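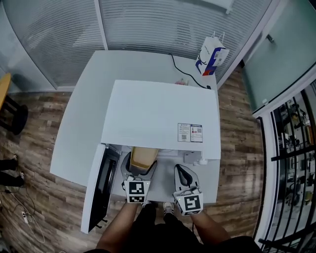

Workshop notebook, July – Ostine collection, works on paper

Backing removal, second group

Continued with the drawings from the Ristcombe day center. 11 sheets in this group, all by the same maker, ballpoint and wax crayon on the back of printed menus. Nine are glued to mat board with what looks like white school glue, applied in a bead along the top edge and a blob at each lower corner. The other two are held with masking tape only.

Tape first. Carrier came away dry with the small spatula. Adhesive residue has gone amber and crossed into the sheet on the upper left of both. Reduced with crepe eraser, stopped when the menu print began to lift. Some stain stays. Noted on the condition sheets as stable.

Glue: split the board from behind in layers until only the last ply was left, then a methylcellulose poultice over the glue line, 11 minutes, lifted, scraped. Shorter times left a skin. Longer times let moisture through to the crayon side and the paper cockled. Tested on the blank corner of sheet 4 before going near any drawn area.

Do not use the heated spatula on this group. Crayon softened at the lowest setting on a scrap crayon test made in the same brand of box the center had on its shelf. Gion Ammann wants to try it through silicone release paper. My view is no, but he is welcome to make up a mock sheet.

Ballpoint: spot tests with deionized water negative on blue and black. Red bled at once. Sheets 2, 7 and 8 have red – keep the poultice at least a finger's width from any of it.

Inscriptions

Sheet 7 has a pencil list on the menu side, under the glue, not recorded before. Seems to be names of streets in Stondbridge, several crossed out. Photographed in raking light and added to the file. The hanging plan has this sheet face out only, so the list will not be seen unless we use a two-sided mount. Raised with Uddin, who are cutting the mats. They can do a window in the back at no change to the schedule.

Numbering

Accession book runs to 1,249. The new sheets start after that. Pencil, lower right of verso, 2B, no pressure.

Humidity in the paper room held at 60 overnight, too high for flattening. Left the treated sheets between blotters under light weight. Change blotters at 4 p.m. and again before locking up.

To do
Order more crepe erasers
Ask the center if the remaining menus were kept
Redo condition photo for sheet 3, color card was upside down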